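Flandura sets house rules for demonstration work in bathrooms

By Arif Nair

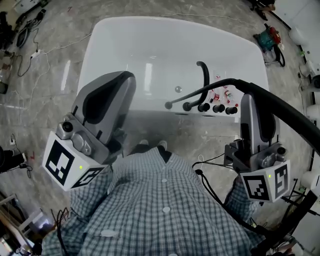

Crews who collect hand-held gripper demonstrations for Flandura will work to a new set of rules from October, the company told its staff and contractors on Thursday. The rules cover bathrooms, kitchens and utility rooms, where water and electrical equipment are close together and where floors are often hard and smooth.

The document is 6 pages long and replaces a set of notes that had been passed from crew to crew. It was written by Drahomíra Lukáč, who runs field safety at Flandura, with help from Ehsan Ghauri of the contractor Kazmi.

Under the rules, every session in a room with a bathtub, sink or shower starts with a floor check. Cords have to run along the walls where the room allows it. Where a cord must cross open floor, it is to be taped down flat or covered, and the operator's standing area has to be kept clear of it. Power strips may not be placed where water from a tap or a hand shower could reach them.

"Most of what we wrote down is what the careful crews were doing anyway," Lukáč said. "The trouble was that a new person had no way of knowing it. They learned from whoever they were sent out with."

Tool bags and spare equipment are to stay outside the working area once a session begins. If the room is too small for that, the crew must leave a clear path to the door and note the layout in the session log.

The water supply gets a section of its own. For tasks that don't need water, such as wiping a dry rim or moving bottles, the supply to the fixture must be shut off before the operator picks up the grippers. For tasks that do need water, a second person has to be in the room and within reach of the shutoff. Operators who work alone may do dry tasks only.

Cables worn on the body are also covered. A cable running from a gripper must be clipped at the waist or shoulder, with enough slack for a full reach but not enough to hang into a tub or basin. Ghauri said this was the part that took the longest to agree on.

"People are different heights, and they reach in different ways," he said. "We tried giving a fixed length and it didn't work. In the end we asked for a reach test at the start of the session. You lean in as far as the task needs, and somebody else watches the cable."

The rules ask for closed shoes with a grip sole. Socks and open sandals are out, even in private homes where the owner would prefer shoes off. Clean indoor shoes will be issued to crews for those visits.

Flandura tried a draft at 2 sites before settling on the final wording – a showroom in Ikport and a rented apartment in the same city. Saqib Sandhu, who led the showroom crew, said the floor check slowed the first few mornings down and then became routine. The bigger change for his team was packing.

"We used to bring everything in at once and sort it out on the floor," Sandhu said. "Now the bags stay in the hall and one person hands things in. You need to know what you want before you start."

Not everyone is content with the result. Saqib Dogar, who schedules crews for Putow, a smaller firm that shares some contractors with Flandura, said the two-person rule for wet tasks would be hard to meet for companies his size. Putow plans to adopt the floor check and the cable rules but has made no decision on the rest.

"I agree with the reason for it," Dogar said. "But a second person is a second wage, and some of these jobs are an hour long. I would like to see something in there for a very small amount of water, like filling a cup."

Lukáč said she had heard the same point from others and that it would be looked at when the rules are reviewed in the spring. Until then the rule stands for any task with running water, she said.

The rules also deal with records. Marker cubes and gripper cameras have to be looked over before each session, and any unit that has been splashed is to be set aside, dried and tested before it is used again. Near misses, including trips that cause no injury, go in the same log as the floor check. Past logs will be kept for training new crews.

Flandura has printed 200 copies of a one-page summary, which crews are to keep with their kit. The full text can be requested from the field safety office, and contractors have been asked to confirm in writing that their staff have read it.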